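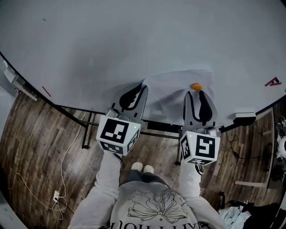 The budget closes on 1st December and I have spent the weekend pricing finger pads.

Grippers I understood. You get a quote from Latidmont, you wince, you sign. The trouble is everything that comes after the grippers. The black pads wear out, so we go through them like brake shoes. I put down $300 for spares to last until February and Riet Van Dijk laughed at me in the hallway, so now it says $500.

Then there are the marker cubes. Reprinting the patterns costs next to nothing, but a cube with a bent corner is a paperweight, and Pledis only sells them in packs of 5. We need two. I asked if they'd split a pack and got a very polite no.

The biggest line left is a second table, $950 before freight, white top, same as the one we've got. Gijs thinks we could use a door on trestles. Gijs is not the one who has to redo the tape.

What I haven't budgeted for at all: cloths, and the little orange balls. They're cheap enough that I keep buying them on my own card and losing the receipts, which by my reckoning makes me the programme's third-largest sponsor.

Cable ties are also not in there. I'll ask Úna if they can go under stationery.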